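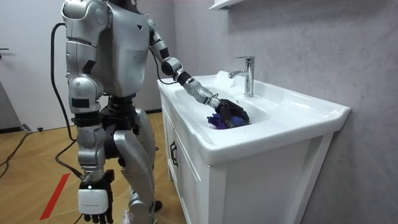 Can a robot do the bathroom sink yet?

Home | Ask | Browse | Tags | Sign in

Philomena Gyamfi
I clean holiday units (31 of them, most with the same white vanity) and I'm completely hooked on these humanoids! The fingers are what get me. A hand that can curl around a crumpled cloth down in the bottom of a basin is miles past the round vacuum I've got at home. So where are we really at? Could one do a whole vanity while I strip the beds, or is that still years off? And which part of the job is hardest for it? My own order is bowl, tap, rim, then the front of the cabinet, and I leave my cloths bunched over the left side of the sink like this.

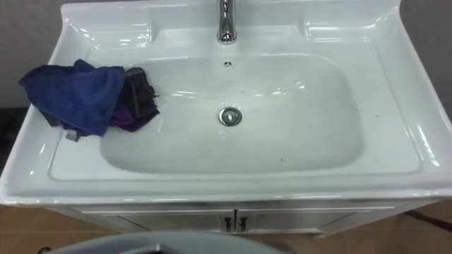 Norðdahl

Not yet, but closer than you'd think. Cloth is hard. It has a different shape every time you put it down, and with a blue one, a grey one and a purple one in the same heap the robot has to work out where one stops and the next begins. You do that by feel. I'd start by laying them out flat and separate. 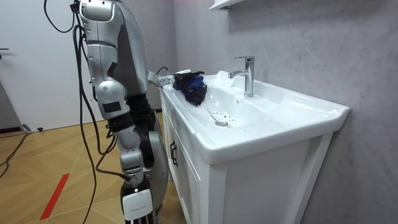
I fix commercial dishwashers, and water is what I always ask about with any machine. A plate rack sits in the same place all day, so the washer never has to look for anything. A sink has drops all over the bowl near the drain, and they're see-through on shiny white, with the tap shining away behind them. Spotting those, then pressing hard enough to pick them up without shoving the cloth along, is lovely work if they crack it. I'm a believer! Give it a few years. 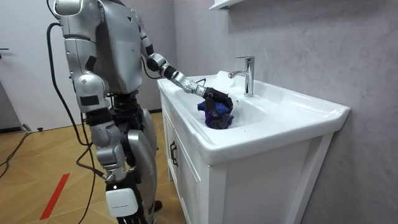

Fano_79

no way. takes me 29 seconds with a microfibre. and who's rinsing the cloth? still want one though, imagine the colour options

Last updated: March

Related
- Best cloth for a glossy ceramic sink?
- Nullinard floor scrubber stops at the grout lines
- Clinivus window robot, worth it for 280 second-hand?
- Can any machine fold a fitted sheet?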